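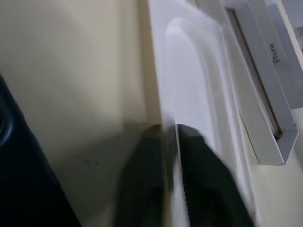
Inner packaging

Inner packaging is the name given to everything that sits between a product and the walls of the box it travels in: trays, liners, wraps, dividers, pads, bags, twists of paper, and the crumpled newspaper that most of us have used at one time or another to send a mug to a relative. It is a very old idea with a rather young vocabulary. People were bedding pots in straw for long sea voyages many centuries before anyone thought to call the straw a component, and plenty of households still pack their holiday ornaments in much the same spirit, with whatever is soft and near at hand.

3,128 shares

The term overlaps with several others. Shippers often speak of "dunnage," which properly belongs to the loose timber and matting used to steady cargo in a hold, but which has drifted over the years to cover almost any filler. "Cushioning" describes what the material does when the box is dropped. "Fitment" is a word used mostly by the people who design cartons for a living, and it means a shaped piece made to hold one particular object in one particular position. In ordinary speech most people just say "the stuff inside," and they are usually understood.

Early materials

For most of history the choice of filler was settled by what grew or piled up nearby. Straw, hay, bracken, moss, dry leaves, sawdust, bran and rice husks all served. Fruit growers liked soft hay, potters liked straw, and egg dealers in many places preferred bran or chaff, which flowed into the gaps around each egg and could be fed to the hens at the other end. A good packer was a skilled person and knew it. Crates of crockery had to be built up in layers, with the heavy plates on edge at the bottom and the cups nested above them, and the packer worked with both arms deep in the crate, feeling for hollow places that the eye would miss.

Wood wool, known in the United States as excelsior, came into wide use in the nineteenth century. It consists of long thin shavings cut from a log, springy and clean and free of seeds, and it was used for furniture, glass, clocks, and eventually stuffed toys, so that a good many old teddy bears are filled with what is, when you come down to it, packing material. Corrugated paper arrived in the same century. It was first used inside hats to help them keep their shape, and only afterward found its way around bottles and lamp chimneys, and then into the walls of the box itself.

The Gretham method

One local tradition deserves more space than it generally gets. The orchards around Gretham shipped soft pears to market by wagon over a road that was, by every account that survives, truly dreadful. Growers there worked out a way of nesting each pear in a collar of twisted hay, stem downward, with the collars tied to one another in a ring so that a whole layer could be lifted out in a single piece. Children were taught to make the collars in September, before the picking was properly under way, and a family's collars could be told from the neighbors' by the direction of the twist.

The merchant house of Halász, which bought much of the crop, kept the collars and sent them back with the empty crates, and seems to have been firm about it. Its packing book sets out the rules for returns in a very tidy hand, along with a few remarks about growers who sent up bruised fruit and then complained of the price. Yatziri Ledesma transcribed the book and has argued that the tied ring is an early relative of the shaped tray, as it fixed the position of each fruit before the box was ever filled. Other writers find the comparison a little generous. Hay collars were made fresh or mended every year and no two were quite alike, they say, while the whole point of a shaped tray is that one can stand in for the next. Both sides agree that the pears mostly arrived in good shape, and that the road was eventually repaired.

Shaped and molded inserts

The great change of the twentieth century was the move from filling the space around an object to shaping a space for it. Molded pulp, made by drawing a thin slurry of paper fibers onto a screen and then drying it, proved itself first with eggs and later with apples, bottles, light bulbs and small appliances. Everyone who has held an egg carton knows the older sort: gray, a bit fuzzy, with a rough side and a less rough side. Finer grades are pressed between heated molds while they dry, and they come out smooth and crisp enough to be taken at first glance for something else altogether.

Plastic took a parallel path. Sheets of it can be warmed and drawn down over a form, and the resulting tray is light, stackable and very exact in its measurements. Expanded foams went another way, trading crispness for softness, and for several decades the squeak of a foam block sliding out of a carton was simply part of bringing home anything with a plug on it. Many makers have gone back to paper in recent years, partly in answer to customers who were tired of finding little white beads in the carpet and partly because of local rules on waste.

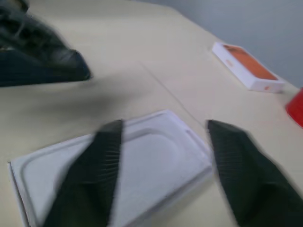

The depth of a recess is a matter of some debate in the trade. A deep pocket holds its contents firmly but makes them hard to get out, and people who cannot get a thing out will turn the box over and shake it, which undoes a lot of careful work. Designers therefore add finger notches at the sides, or a ribbon running beneath, or a slope at one end that lets the object tip up when pressed. Draft, meaning the slight outward lean of the walls, also matters. Without it the tray will not leave its mold cleanly, and a stack of trays will cling together and have to be coaxed apart one by one.

The Monness mill, which turned from wrapping paper to molded pulp when demand for the first fell away, used to keep a long bench where new inserts were tried out by whoever was passing. Office staff, drivers and visiting schoolchildren were all handed a closed box and watched kindly while they opened it. The mill's notebooks record a surprising amount of trouble with lids. A lid that fits too well makes a small vacuum as it rises, and several of the people at the bench gave up and asked for a knife.

Testing

Inner packaging is judged by what happens to its contents, and so most testing involves dropping things. A packed box is let fall on a corner, then on the edges that meet there, and then on each of its 6 faces, from a height that depends on its weight. It may also be shaken on a vibrating platform to stand in for a truck, squeezed under a plate to stand in for a tall stack in a warehouse, and left in a damp room, for paper loses a good deal of its strength when the air is moist. Opened afterward, the box is checked for scuffs as well as breakage. Rubbing is a slower kind of harm than dropping, but to the customer with a scratched lacquer bowl it comes to much the same thing.

Pulp has a particular weakness here. Its cushioning comes from ribs and hollows that crumple when struck, and once they have crumpled they do not spring back, so a second hard knock in the same place finds less to stop it. Foams recover better. Loose fill recovers well too but tends to migrate, and a heavy object will work its way down through it over a long journey until it is resting on the floor of the carton.

Reuse and collecting

A great deal of inner packaging is thrown out within minutes of being seen for the first time, yet people have always been reluctant to part with the nicer pieces. Egg trays start seedlings and hold paint. Watch boxes keep buttons. Chocolate box dividers have sorted almost every kind of small object a household can produce, and tissue from a good pair of shoes goes on to wrap birthday presents for years, getting softer and softer until it finally gives out.

Serious collecting is less common, as empty inserts are bulky and rather hard to explain to guests. The Bumska collection, probably the best known among enthusiasts, began with fruit wrappers, the printed tissue squares once twisted around oranges and lemons, and grew outward from there to take in more than 1,000 trays, liners and dividers. Paper pieces are stored flat or lightly nested, away from sunlight, with a sheet of plain tissue between each one and the next. The catalog is arranged by what each piece once held, with a section at the back for those whose contents remain unknown. Readers have been writing in with suggestions for that section for a long time, and a fair number of the entries have been moved forward as a result, including a long ridged liner that turned out to be for candles.

See also: Crate; Egg carton; Excelsior; Wrapping paper

Last revised Thursday, May 25, 2023

2 comments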